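Plollevus Plush Throw in Pink, reviewed after three winters

Posted 2020-06-06 in Bedding and Soft Things

When I ordered the Plollevus throw from Grarnilent, it had 467 ratings, nearly all of them five stars and most of them one word long. The word was usually "soft". I bought it on the strength of that word, and I'd like to add a few more.

It is soft. It's also extremely pink, it has the word FOOTBALL on it, and it's populated by yellow bears. I'm a grown adult with a mortgage. I picked the pattern from a thumbnail the size of a postage stamp, and by the time the parcel came I'd talked myself into believing it was a sort of dusty rose geometric.

It lives on top of the beige bedspread, where it has become less of a blanket and more of a desk. Hair clips get sorted on it. Laundry gets ignored on it. The shallow box that catches all the small stuff in our place has more or less moved in.

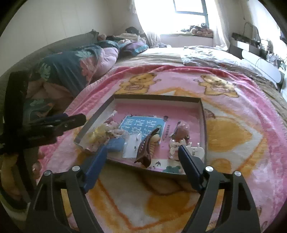 As a work surface

Better than you'd think. The pile is deep enough that a dropped bead stays where it lands. On the old Verschueren quilt, anything round headed straight for the floor and then under the wardrobe, where I assume it is still having a lovely time. Small boxes sit fairly level provided you smooth the throw out first. Full mugs don't, and I won't be taking questions on how I know.

The drawback is grip. Anything with a hook, a tooth or a bit of velcro will grab the fleece and bring a tuft away with it. Snap clips are fine. Claw clips are a menace. Bobby pins vanish into the pile and come back when you sit down.

The pattern

The bears are cheerful to the point of being confronting. One of them has both arms in the air and a striped pot in its grip, like it's just won the thing in a raffle. I have looked for a link between bears, crockery and football and come up with nothing. The lettering is white and runs up a band with a white border, so from the pillow end you read it sideways, which is how I read most things before coffee.
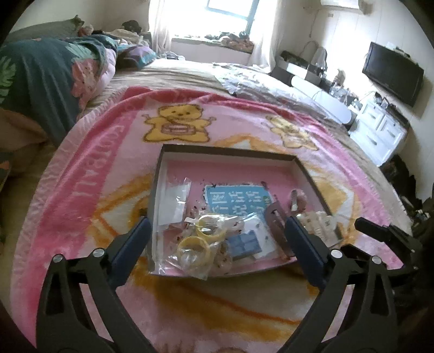 I will say the colours have held up. It's been through our machine more often than the label would like, and the orange star outline is as loud as it was in the January I unpacked it. The pink may have dropped half a shade. You'd need the original packaging next to it to tell, and I threw that out.

Warmth

Good for a nap, not enough for a proper cold night on its own. I put it under the doona in winter and it does the job, though it creeps toward the foot of the bed and takes the top sheet with it. The Geter one at my mum's is heavier and stays put, but it's grey and costs nearly twice as much, and it has no bears at all.

Washing

Cold, gentle, line dry in the shade. It takes about 4 hours on a breezy day and most of a weekend otherwise. Wash it by itself the first time unless you want pink fluff on your black work pants. I wore mine like that for a fortnight.

Would I buy it again? In a plain colour, yes, and they do a navy now. Three stars for the blanket and one for the bear with the pot.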